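Ground check before the cup tie — my list, with comments
December 19, 2025

I do the walk-round at Prenham before every home match, and this one took longer than usual. Swai are bringing 105 away supporters on two coaches, the ground holds 2000, and it has rained on and off since the last league game. I've put my comments under each item so whoever does the next check can see what I was looking at and doesn't start from scratch.

1. Turnstiles and exit gates — OK
All turning freely. The far exit gate still needs a shove in damp weather but it opens fully, and I tried it from the inside with one hand. I'd like it planed before April all the same.

2. Main stand, seats and steps — OK with a comment
Two seats in row F have cracked backs. I've taped them off and they mustn't be sold. The steps are sound, though the yellow edging is getting very faint near the top and I nearly missed one myself coming down (in daylight!).

3. Covered terrace, crush barriers — OK
I leaned on every one and gave the bolts a going over. No movement, a bit of surface rust on the end nearest the tea bar. It wants a wire brush and a lick of paint when we get a dry spell, if we ever get one.

4. Away section — NOT YET
The rope we used last season looks tatty and I don't trust the clips. Plomonen are dropping off proper pedestrian barriers tomorrow morning, so I'll leave this box open until they're up and linked.

5. Floodlights — OK
Ran them for a full half. All lamps lit, no flicker on the pylon by the car park, and the emergency lights in the stand came on when I pulled the mains. Lovely to tick that one at last.

6. Pitch surround and goals — OK with a comment
Goal anchors tight both ends, nets hooked properly and no loose hooks at head height. The perimeter rail has a sharp bit by the dugouts where a cap has come off. I've pushed a bit of foam on it, but it needs a real cap.
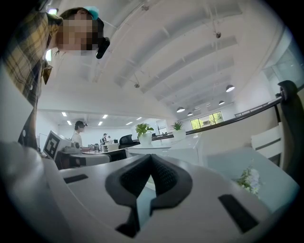 Who decides whether the pitch itself is fit to play on?

The referee does, on the day. My list covers the parts of the ground where people stand, sit and walk, and all I do with the grass is report standing water so the club can ask for an early look.

7. First aid room — OK
Stretcher, blankets and defibrillator all there, battery light showing green. The burns dressings run out of date in April, so they want going on the next order. Somebody had stacked corner flags against the door again. Please don't!

8. Tea bar — OK
Extinguisher in date, fire blanket on its hook, gas shut-off easy to reach. The floor mat curls up at one corner and I've turned it round so the curl is under the counter — a bodge, I know.

9. Car park and coach bay — NOT YET
There's a pothole by the coach bay deep enough to turn an ankle. Coned off for now. Ralport have promised a load of stone before kick-off and I'll walk it again once it's down.

10. PA and radios — OK
The announcement carries to the back of the terrace if you speak slowly. One radio was flat and is on charge in the office.

Items 4 and 9 get checked again in the morning, and I'll sign the sheet when both are done.

Recent items
Cup tie: gate times and ticket prices
Swai away travel and parking
Under-16s fixtures moved to Ralport
New dugout roofs fitted
Prenham reserves match report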